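Seyoum demonstration set: progress report to Volaritz
26 Nov 2024
From: Maya Matar
To: Aksel Vigfúsdóttir

Hi Aksel,

You asked for something shorter than last time and with fewer tables, so I'm writing this one the way I'd tell it to you over the phone. Budget lines are in the spreadsheet I shared with your office and haven't moved much, apart from the storage bill (more on that further down).

Where we are

We have 2,000 simulated demonstrations that passed review, and that was the number we promised you for the end of this phase, so I'm pretty happy! Another 209 are sitting in the "look again" folder. Most of those are episodes where the arm finishes the job but takes a silly route to get there, swinging wide or stopping in midair while the person driving it thinks about what to do next. I don't want to throw them all out. A learner that only ever sees perfect driving tends to fall apart the first time it drifts off course, and a bit of hesitation in the mix seems to help. Long dead pauses are a different matter, though, and we trim those.

All of the driving is done by people, by the way. I know your board asked whether we'd scripted it. We tried scripted motions for 2 of the tasks early on, and they came out so alike that the policy learned one path and nothing else. Our drivers each have their own style, and you can spot who was at the controls after watching a few episodes.

The tasks

There are 19 tasks in the set now. They're all household pick-and-place: take an object, put it on or in some other object, let go, back off. The furniture and the clutter get shuffled between episodes, and so do the camera positions. I went back and forth on the clutter. Detetti (that's our scene generator, you'll remember it from the kickoff) picks things from a big library without worrying much about whether they belong together or what size they ought to be, and my first instinct was to tidy that up. I've come around to leaving it alone. If the instruction says "put the can on the plate," the learner should be paying attention to the can and the plate, whatever else has landed on the furniture next to them.

The can and plate task is the one I've spent the most time with this month, so I'll use it to show you what the material looks like.

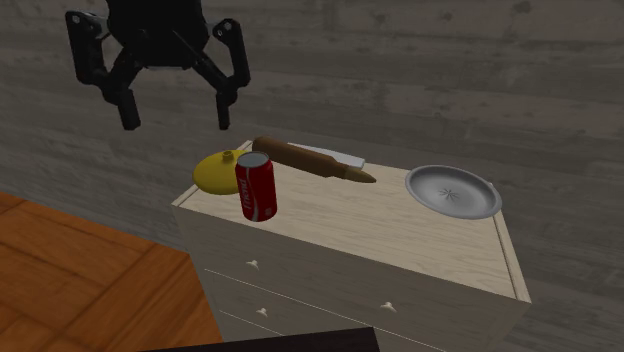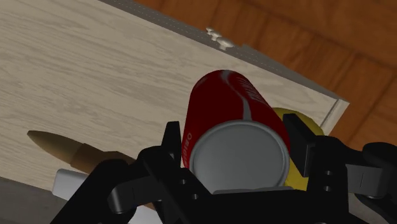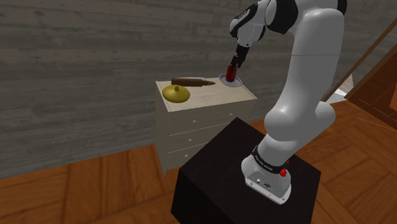 What gave us the most grief in November was the release. Drivers were letting go a little too high, the can would drop and tip, and the success check would still mark the episode as good if any part of the can was touching the plate. Rollach, our labeling tool, just believed the check. I only caught it when I sat down with a cup of coffee and watched a long run of episodes back to back, something I should've done sooner. We've tightened the check so the can has to be at rest, and clear of the fingers, before an episode counts. The 2,000 figure is from after that change, so you don't need to knock anything off it.

The other headache is the wrist camera. Once the fingers close on something tall, the object fills up so much of the view that the target can disappear completely. With only that camera, the learner is guessing. Training on the wrist view together with a wider one is clearly better in our early runs, but it makes every episode heavier to store, and that's the storage bill I mentioned. I'd like to move a little money from travel to cover it. Could you let me know if that needs a formal request or if a note in the spreadsheet will do?

What's next

First job is the "look again" folder. After that we start on drawers, and I'll admit I'm nervous about those. The knobs are small, the driver has to pull straight, and the contact physics gets jumpy when the fingers slip. I've asked for a slower control mode to be added before we record anything for real, and we'll throw away the practice episodes.

We also still owe you the written instructions for each task. Right now every episode has one sentence attached, and they're all phrased the same way. I'd like a few different wordings per task, written by people who haven't seen the tasks before, so that we get "set the soda down on the dish" along with the stiff version. If anyone at Volaritz would enjoy writing a few, send them my way.

I'll put a sample batch in the shared folder once the trimmed episodes have gone back through review, with the success labels included this time (sorry about that!).

Maya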